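Getting creases out of dark pinstriped fabric

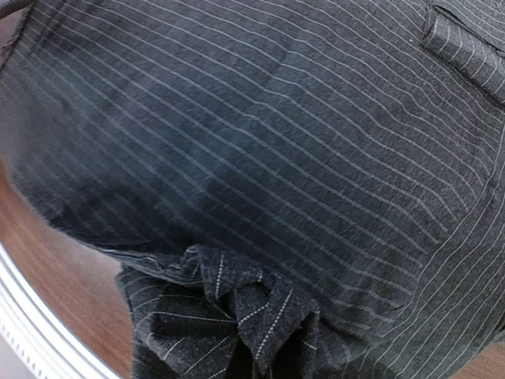
Kemeys Home Forum, Clothes and Fabric

mapleside43
How do I get creases out of dark striped cloth without leaving shiny marks? My iron is an old Andex.

Faraji Kariuki
Use a damp cotton cloth between the iron and the fabric, and work from the wrong side. Medium heat, press and lift, don't slide. Let it cool flat before you fold or hang it. Check the care label first if there is one.

tobin_r
I just hang mine in the bathroom while I shower. Works for small creases.

Posted Jun 2, 2023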